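Borrowing and Late Returns at the Skesstead Toy Library

Project report, Social Research Methods
Author: Panicker
2022-11-07

1. Background

Skesstead has had a toy library since before the town's main library moved to Rirstead Road. Families join for a small yearly fee and borrow toys the way they would borrow books. The loan period is three weeks. Toys are grouped in the catalog as puzzles, building sets, pretend play, ride-on toys, games and small figures.

I chose this topic for the term project after reading that toy libraries often have trouble with late returns. Most of what I read was about fines. I wanted to know if the type of toy made a difference, and if families would say the same thing about it as the records did.

My questions were:
Which groups of toys are borrowed most?
Which groups come back late most often?
What reasons do families give for returning a toy late?

2. Method

The library gave me a copy of its loan log with the names and member numbers taken out. The log had 2,187 loans in it. I sorted these by toy group and marked each one as on time or late. A loan was late if it came back one day or more after the due date. Toys that never came back were counted as late too.

I also made a paper survey with six questions. I left 300 copies at the front desk during October. Forty were filled in and put in the return box. I had planned to do short interviews as well but ran out of time.

The small figures group needed some extra work. Farm animals and wild animals are lent as sets, but the log sometimes lists one set under two names ("horse set" and "farm 2", for instance). I matched these up by the bin label where I could. There were 18 loans I could not match, and I left them out of the late return results.
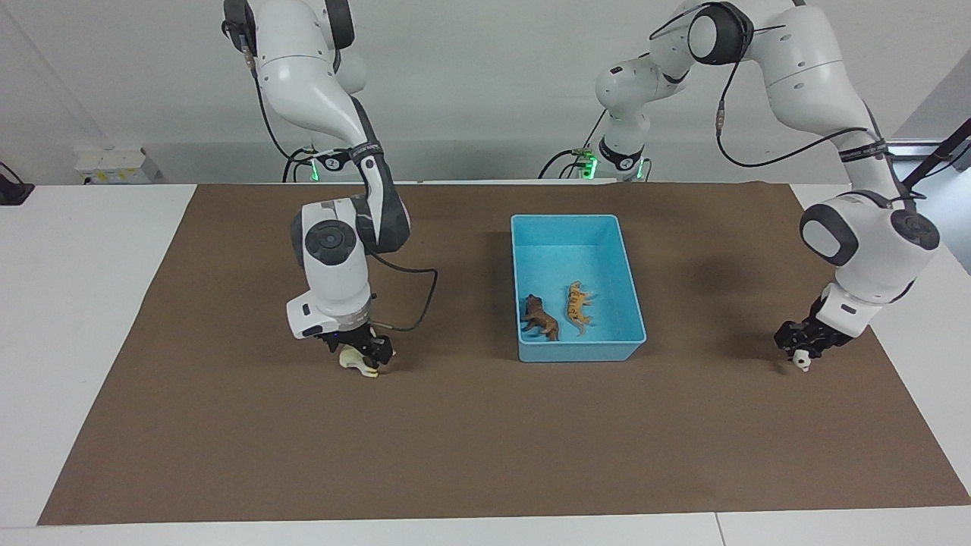
Figure 1. Two toy animals in a light-blue plastic bin.

3. Results

3.1 What is borrowed

Puzzles were borrowed more than any other group, followed by building sets. Ride-on toys were borrowed least, but the library owns very few of them and they were nearly always out. If I had divided loans by the number of toys owned, ride-on toys would have come first. Small figures were in the middle.

3.2 What comes back late

Pretend play toys had the highest share of late returns. Small figures were second. Games had the lowest share, which surprised me, as I expected lost pieces to hold them up.

Loans that started in the week before a school break were late more often in every group.

3.3 Survey answers

The most common reason for a late return was forgetting the date. The next was that a piece was missing and the family was still looking for it. Several people wrote that they did not know they could bring a set back incomplete. The rule is printed on the membership form, but it is on the back side.

A few parents wrote that their child did not want to give the toy back. All of these answers were about figures or pretend play. One wrote that a horse had gone to bed with her son every night and she renewed the set twice before returning it. 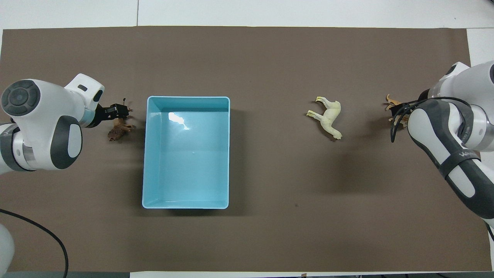

Figure 2. Cream horse figurine and two brown toy animals with a light blue bin.

4. Discussion

The log and the survey agree for the most part. Toys that children get attached to are kept longer, and so are toys with pieces that can go missing. The games result does not fit this. One possible explanation is that games are put away in their box after each use, but I did not ask about it in the survey.

The toy library in Jomska lets members renew by text message. I could not get loan figures from them, so I cannot say if it helps.

5. Limits

The survey was only at the front desk, so people who had stopped coming did not see it. Families with late toys may also have been less willing to fill it in. The log does not record renewals as a separate thing, so a renewed toy looks like two loans.

6. Suggestions for the library

Move the rule about missing pieces to the front of the membership form.
Use one name for each set in the log.
Put the due date on a tag tied to the bag or bin.
Avoid due dates that fall inside a school break.

Appendix A has the survey questions. Appendix B has the table of loans by group.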